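From: Loldale Strings list
To: all members
Subject: Re: Which strings for a short-scale tenor ukulele tuned low?
Date: July 5, 2019

Hello all,

I've been meaning to answer this properly for days and I finally have an evening with a pot of tea and the uke on my lap, so here goes. The original question is quoted so you don't have to dig back for it.

> I've bought a second-hand Hatora tenor and I love the shape of it, but
> the strings that came with it sound dull and the low G booms over
> everything else. When I play with the group I end up avoiding the
> fourth string altogether. I see people recommending wound strings,
> unwound strings, fluorocarbon, nylon, all sorts. I don't want to spend
> a fortune trying every packet in the shop. The scale is a bit shorter
> than my friend's tenor too (I measured mine at 38 cm from nut to
> bridge) so does that change anything? Also, is it worth getting the
> nut looked at? The first string buzzes when I play it open but stops
> as soon as I fret it.

First of all, congratulations, because those Hatoras are lovely little things! I've had mine for four years and it has been to every single session with me, two camping trips and one very damp wedding. It's not a posh instrument, but the neck is comfy and it stays in tune once the strings have settled.

Yes, the scale does change things. At 38 cm you are nearer to a concert than a full tenor, and the same string tuned to the same note will be slacker on yours than on your friend's. That's half of your booming G, I'd bet. A slack string swings about more and gives you a lot of thud and not much note. So whatever you buy, go for a concert set or a heavier tenor set, and don't just copy what your friend has on. I did exactly that when I started, with a light tenor set, and it was like playing rubber bands.

Now, the wound or unwound business. I have tried four kinds on mine, and this is how I got on with them.

Plain nylon, the set that came with it. Soft and warm, easy on the fingers, but it drifted out of tune whenever somebody opened a window. Fine for strumming at home. The fourth string was very thick and that was the dull one for me too.

Fluorocarbon with an unwound low G. Much brighter, and the top three strings were a joy, really clear when you pick out a tune. The G was better than nylon, though still a little bit woolly below the third fret. If you mostly strum I think you'd be very happy with these.

Graveo set with a wound low G. This is what I have on now and I'm so pleased with it. The G is thin, has loads of note in it, and sits nicely under the others without shouting. You do get some squeak when you slide along it. I minded that for a week and then stopped hearing it. The only real drawback is that the winding wears at the second fret, and I change that one string twice as often as the rest. You can get them singly if you ask.

Steel. Please don't! Someone at the January meet-up had put steel strings on an old soprano and the bridge was already starting to tip forward. Ukes aren't built for that pull.

If it were mine I'd buy the Graveo set first. If the squeak drives you up the wall, swap the fourth for an unwound one and keep the other three on, so you haven't wasted anything.

On to the buzz. An open string that buzzes and then stops when you fret it nearly always points at the nut, because as soon as you press down at a fret the nut isn't part of it any more. Most likely the slot for the first string is a bit too deep. There's an easy check: press the string down at the third fret and look at the gap over the first fret. You want to see a tiny sliver of light, enough for a slip of thin paper. If the string is lying flat on the first fret, the slot is too low.

Before you pay anyone, though, do two things. Check the string is wound neatly downwards on its post, so that it goes over the nut at a decent angle, since a string that leaves the post too high can rattle in the slot. And check for loose bits. I once spent a whole weekend hunting a buzz that was the little washer on a tuning peg – I'd had the instrument half to pieces by then and felt such a fool. Hold each peg in turn while someone else plucks the string, and you'll soon find out.

If it does turn out to be the nut, a new one fitted isn't dear. The workshop in Bermúdez Yard did mine while I waited and they were so kind about my many questions. They made it out of bone and I do think the open strings ring better than they did with the plastic one, although I'd also had a new set put on the same day so I can't swear to it. There is also the old trick of filling the slot with baking powder and a drop of glue and filing it out again. I've done it on a cheap soprano and it has lasted well. I wouldn't do it on your Hatora until you've practised on something you don't care about.

A few things about putting the new strings on, as you said you hadn't changed a set before.

Do them one at a time, so the saddle doesn't fall out and vanish under the sofa. Take a snap of the knots at the bridge before you undo the first one. On a tie bridge the end of the string needs to be tucked over the back edge, otherwise it can slip, and it makes a bang like a cracker when it goes. Leave enough length for three turns round the post. Then tune up to pitch, give each string a gentle stretch by lifting it over the soundhole, and tune again. And again! They'll go flat for days. I bring mine up every time I walk past it and by the end of the week it's holding. Don't change them the night before you play with people. I have, and I spent more time tuning than playing.

And don't cut the tails off until everything has settled. I leave mine a bit long and curl them round.
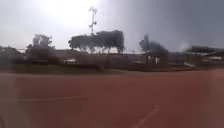

Page last changed: July 5, 2019

For anyone who likes to know what things weigh (I do, I'm afraid), my tenor comes to 510 g with the new pegs on, and it was a bit lighter with the old ones. I noticed the difference straight away, as the head wanted to dip towards the floor when I stood up. A simple strap sorted it. I use the kind that goes round the neck and hooks under the soundhole, so there's no drilling, and it leaves my left hand free to get on with the chords. If you play standing at all I'd try one before you change anything else, as half of my early trouble with barre chords was that I was holding the whole thing up with my thumb.

Somebody also asked last month about the songbook that I keep going on about. It's the big Loldale one with the spiral back, 171 songs, and it lies flat on a music stand, bless it. The chord boxes are all for standard tuning and work just as well with a low G. There are some nice picking arrangements towards the back where the low G really earns its keep. Try the slow waltz on page 38 once your new strings are on, because the tune drops down to the bottom string in the second half and with a booming G it sounds awful and with a good one it's gorgeous. I played it over and over the evening I changed mine.

One more on keeping strings going. Wash your hands before you play and wipe the strings afterwards with a dry cloth, especially the wound one. I didn't bother for the first couple of years and my G strings went black and dead very quickly. I keep an old bit of cotton pillowcase in the case pocket now. As for the case, a small humidity pack is a good thing to have in winter if your house is heated like mine is. My top had started to sink a little behind the bridge, and it came back up over a few weeks with the pack in.

Do let us know which set you go for and how you get on with it – I'd love to hear what somebody else makes of the wound G on a short scale. If you can, play the old strings and write down what you think of them before you take them off, as it's very hard to remember afterwards. I wish I'd done it.

I have one spare unwound low G here from a set I split up. It's new, never been on an instrument, and it's yours if you want it. I can pop it in the post or bring it to the next session. Just reply to me off list with where to send it.

Happy plucking!

> Also, is it a daft idea to keep it tuned down a tone for singing? My
> voice is quite low and I find C tuning a strain.

Sorry, I nearly missed that bit at the bottom. Not daft at all, lots of us do it, but you'll want heavier strings again on a scale that short. Stay at normal pitch with the new set for a couple of weeks first, then try going down half a tone and see how the G behaves. If it starts to flop about, come back up and use other chord shapes for the songs that sit too high for you.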